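The rulebook at Porance began as a single page. By November it ran to 56, and Rosalind Quintanilla, who wrote most of them, will tell you which ones she regrets. Page nine is high on the list. It covers the correct way to set down a mug.

Porance collects hand-motion recordings in homes and offices, using grippers that people carry around and work by hand. The recordings go off to train robots. The rules exist so that the robots don't pick up our worse habits, such as grabbing things while looking at something else.

Most of the rules are dull, and she is proud of that. Start with the fingers open. Check the grip pads before each session. Leave the table the way its owner keeps it, mouse, laptop, stray slips of paper and all. That last one caused 3 weeks of argument with Danjuma Obi, who likes a tidy table and said so in writing.

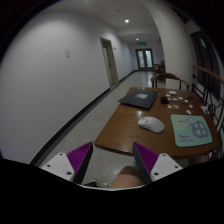 Who decides when a recording is good enough to keep?

A reviewer who wasn't in the room does. At Porance, the person who made the recording can add a note, but can't vote.

The vote matters. Out of 972 recordings sent in from the Drastham sites, reviewers kept 452. Obi calls this brutal. Quintanilla calls it Monday.

Reasons for rejection fill a column of their own: fingers closed too early, a pad worn smooth, a neighbor's name readable on an envelope. The privacy rule takes up four pages and is the only part of the book anyone has asked to make longer.

Damilola Akpan, who trains new collectors, hands out a one-page version and keeps the full book in a drawer. It looks a lot like the original page - minus a typo, plus a line about mugs.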